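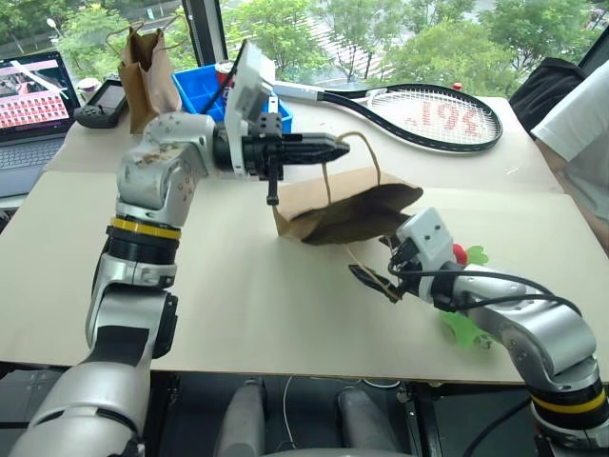
持ち手付きクラフト紙袋の再使用と小物の袋詰めの手順
紙袋の再使用で最初に行うのは、口と持ち手の状態の確認である。保管中に潰れた袋は、口が片側に寄り、側面に不規則な折れが残っていることが多い。しわの寄った茶色の紙袋が台の中央に横倒しになり、口を右に向け、一方の持ち手が口から弧を描いて立ち上がっている状態を、本稿では作業の開始姿勢とする。この姿勢では内部が暗く、底の様子は外から判断できない。中を確認するまで物は入れない。

適用範囲
対象は、紙ひもまたは紙製の細い持ち手が口の両面に付いた無地のクラフト紙袋とする。内面にフィルムを貼った袋、平紐をステープルで留めた袋、底に厚紙が接着されていない大型の袋は扱わない。食品を直接入れる用途も対象外である。Clullwoodの貸出棚で使用している手順をもとにしているが、家庭での片付けや引っ越し前の仕分けにもそのまま使える。

用意するもの
・再使用する紙袋
・底敷き用の厚紙(底の内寸より縦横とも2ミリ小さく切る)
・乾いた布
・紙テープ
・鉛筆と荷札
・平らな台

台の上には袋を寝かせて向きを変えられるだけの余白をとる。詰める予定の物は奥か横にまとめておき、袋の正面には置かない。仕切りのあるトレーを使うと、小物の種類を混ぜずに待機させることができる。飲料缶は仕切りの中に立てておく。

手順1 点検
袋を寝かせたまま口を左右に開き、内部に残っているレシートや包装片を取り出す。次に底の四隅を外側から指で押す。紙が柔らかく沈む隅は繊維が傷んでいるので、その袋は軽量物専用に回す。底の合わせ目が少しでも浮いている袋は使わない。紙テープによる底の補修は、荷重がかかると接着面がずれるため認めていない。

持ち手は根元を見る。補強紙が袋の内面に密着していれば可、端がめくれていれば不可とする。ひも部分の毛羽立ちは外観上の問題にとどまるが、撚りがほどけて芯が見えているものは交換対象になる。油じみのある袋は、においの有無にかかわらず除外する。

手順2 成形
横倒しの袋を起こす前に、まちの折り目を元の位置に戻す。口から手を入れ、手の甲で側面を内側から押し広げる。外から引っ張ると口の折り返しが裂けることがある。強いしわは台に押し当て、乾いた布で口から底の方向へなでる。アイロンは使わない。

成形後は袋を立て、手を離して様子を見る。傾く場合は底の折りが片側に寄っているので、もう一度寝かせて底の三角部分を折り直す。自立しない袋でも軽い物には使えるが、詰める間は片手で口を支える必要があり、作業時間は延びる。

手順3 底敷き
切った厚紙を斜めに差し込み、底で平らに倒す。きつい場合は厚紙の角を少し落とす。押し込むとまちの継ぎ目に力がかかる。底敷きは固定しない。固定すると次回の点検で底の内面が見えなくなる。

手順4 詰め方
重い物、底面の平らな物を先に入れる。缶は立てて底の中央に置き、倒して入れない。隙間が空くときは、丸めた紙を入れて側面との接触を避ける。玩具の果物や野菜のような軽い樹脂製の小物は最後に入れる。葉やへたの突起がある物は突起を上に向け、袋の側面に当てない。同じ袋に金属製の工具と樹脂製の小物を入れる場合は、間に厚紙を1枚立てる。

小物が口の縁より上に出る場合は袋を替える。横から押し込めば入ることもあるが、持ち上げた際に口が開き、上の物から落ちる。ラケットのような長尺物は紙袋に入れず、別に荷札を付けて運ぶ。電子機器のコントローラーも紙袋での保管には向かない。布で包み、ふた付きの箱に移す。

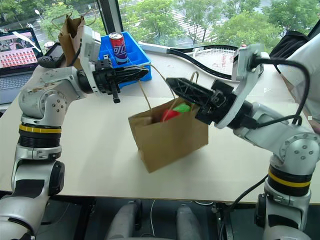
手順5 持ち上げ
台から離す前に、両方の持ち手の根元が浮いていないことを再度確認する。原則として持ち手は両方をそろえて握る。片方だけで持ち上げると、袋は重心の側に傾き、底の角が下を向く。中身は低い側へ移動し、片面の補強紙だけに荷重が集中する。軽い物が少量入っているだけなら片側で向きを変えることもできるが、運搬に移る前に必ず両持ちに直す。

初回の持ち上げは低く、ゆっくり行う。台からわずかに浮かせた位置で止め、持ち手の根元から紙の裂ける音がしないか確かめる。音がした場合は台に戻し、中身を出して手順1からやり直す。異常がなければ、もう片方の手を底に添えて移動する。階段では持ち手だけで運ばない。

手順6 表示
荷札には内容、棚番号、点検者の印を鉛筆で記入する。ボールペンは後で消せないので使わない。荷札は持ち手の根元に近い位置に結ぶ。弧の頂点に結ぶと手に当たり、外れやすい。袋の表面に直接書くのは廃棄予定の袋に限る。

Trelamance式の棚を使っている場合は、荷札が通路側に来るよう袋の向きをそろえる。棚板の前縁に樹脂の立ち上がりがある型では、袋を引きずらずに持ち上げて越えさせる。底の擦り切れの多くはこの縁で生じている。

保管条件
立てて保管する場合は、持ち手を内側に折らず、上に伸ばしたまま壁や柱に軽くもたせる。隣の袋との間には手が入る程度の隙間をとる。相対湿度が60パーセントを超える部屋では紙の腰が落ちるため、中身の入った袋は棚に上げたままにせず、箱に移す。11月以降は暖房の吹き出し口から40センチ以上離す。乾燥した紙は折り目から割れる。

空の袋は平らに畳み、底を同じ向きにそろえて重ねる。まちの折り目は元の線に従い、新しい折り目を作らない。上に本などの重しを載せてもよいが、持ち手の上は避ける。跡がつくと次に立てたとき口が閉じたままになる。

不具合と処置
口が片側に寄る:まちの折り目を戻し、口の両角を同時に外へ引く。改善しない袋は軽量物に使う。
立てると倒れる:底敷きの浮きを確認する。浮きがなければ重い物が片側に寄っているので、中央へ移す。
持ち手の長さが左右で違って見える:根元の抜けかけを疑う。短く見える側ではなく、長く見える側の補強紙を調べる。
突起物が側面に当たる:外から押さず、一度取り出して向きを変える。紙に白い筋が出ていれば、その箇所は次回の点検対象とする。
荷札が外れる:ひもを二重に通す。粘着テープで留めると、剥がすときに持ち手の表面が毛羽立つ。

廃棄
使用をやめる袋は底敷きと荷札を外し、持ち手を根元から切る。底敷きは寸法が合えば別の袋に転用する。紙の部分は古紙、樹脂ひもの持ち手は自治体の区分に従う。油じみのある袋は古紙に混ぜない。

改訂:7月17日(土) 手順3の厚紙寸法を修正。Keane型の引き出しに横置きする場合の手順は別ページに移した。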